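6. When a hand stops answering

This one caught me out on a Friday afternoon, so please read it before you run the Gorkon with soft produce. I was halfway through a two-handed lift when the left hand froze shut and the right one carried on squeezing. The screen said Fault 18, grip mismatch. I lost a lot of tomatoes, and my first instinct (grab the thing and pull!) was the wrong one.

If you get Fault 18:

1. Press Pause on the handset. Don't go for the big red stop yet, as that cuts power to the arms and they will drop.

2. Keep your own hands out from between the robot's. A frozen hand can wake up without any warning at all.

3. Wait for the wrist lights to go amber. It can take up to 200 seconds, and yes, that feels like forever.

4. Slide something soft under whatever is being held. I use a folded tea towel.

5. Choose Release, then Slow. Both hands should open together. If only one does, press Pause again and go to section 7.

CAUTION: If an arm moves while the handset says Pause, step well back and use the red stop straight away. Never mind the fruit.

Once you're clear, check the wrist cables. Mine had worked half out of its socket, and Parveen Liyanage at Sandhu tells me that's the usual culprit. Push it home until it clicks, then restart and set grip force to 2.

Now try a lift with something light. I like grapes for this, held low over the table so they haven't got far to fall.

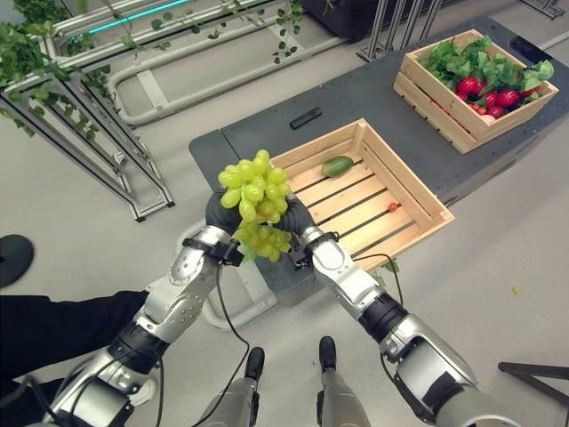 Hold for a slow count of 18 and watch the force bars on the handset. They should stay level with each other. If one creeps up, let go and recheck that side before you do anything else.

NOTE: Don't go above grip force 4 with anything you'd mind eating squashed. The factory setting is higher, which I only found out afterwards.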